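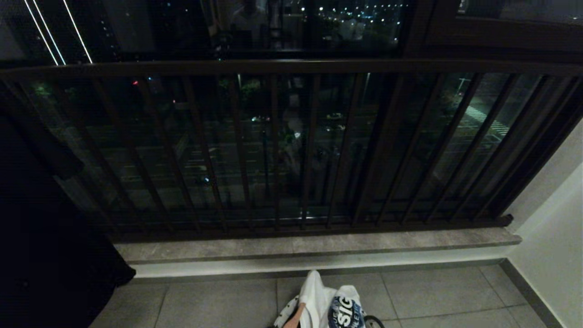 by Orla Penhallick

The island of Negri had one export, and it was apologies.

It began with the ferry, which was late so often that the harbour office printed cards to hand to the passengers. The cards were good. They were short, they admitted fault, and they said sorry in a way that made you feel you had been standing on that quay in the rain for a purpose. People kept them. A woman from the mainland had hers framed, and then wrote to ask whether the office could do one for her sister.

By the following February the harbour office had stopped running the ferry and gone into apologies full time.

I was the junior in the back room. I did dinner parties and small car accidents. The seniors did marriages. There was a man upstairs who did nothing but inheritance, and he was given his own kettle.

We were paid by the word until somebody noticed that the apologies were getting longer. After that we were paid by the tear, and had to rely on the customers to report these truthfully, which they did not. I once wrote 585 words to a gardener on behalf of a man who had cut down the wrong pear tree, and was told it had produced a slight cough.

Then Multance opened across the strait. Multance was a city with proper lifts, and its firm, Flolora, could turn out an apology in any of 424 tones, including Brisk. They charged less than we did. They also offered a product called Matomness, a general regret you could take out in advance, like insurance, and draw on whenever you had behaved badly. It came in a tin.

The harbour master sent me over to see how it was done. I had to row, the ferry being what it was.

Flolora put me up on a high floor and were charming. I was given supper and a brochure.

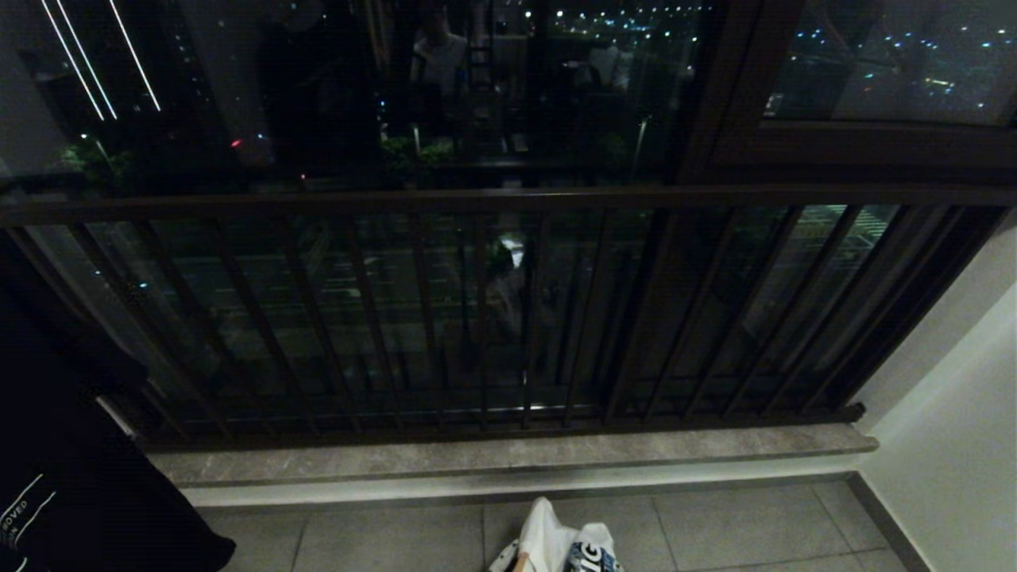 I sat up late with the brochure and could find nothing wrong with it, so I stole a tin.

In the morning I felt terrible. I opened the Matomness, took one spoonful, and felt fine, and I remember thinking that this was the end of us. I rowed home and told the harbour master so. He asked to see the tin. I said I had finished it on the way, there being a good deal of water and little else to do, and that I was not in the least sorry.

He looked at me for some time. Then he went into the back room and wrote to Flolora himself, by hand, on the old ferry card. It said that one of ours had taken something of theirs, that she ought not to have done, and that he should have brought her up better, although I was thirty-six and he was not my father.

They sent the card back, asking for 350 more.

We put the price up. I was moved on to marriages, once the tin had worn off, and for most of that spring I wrote to the man with the kettle, whose kettle I had been using.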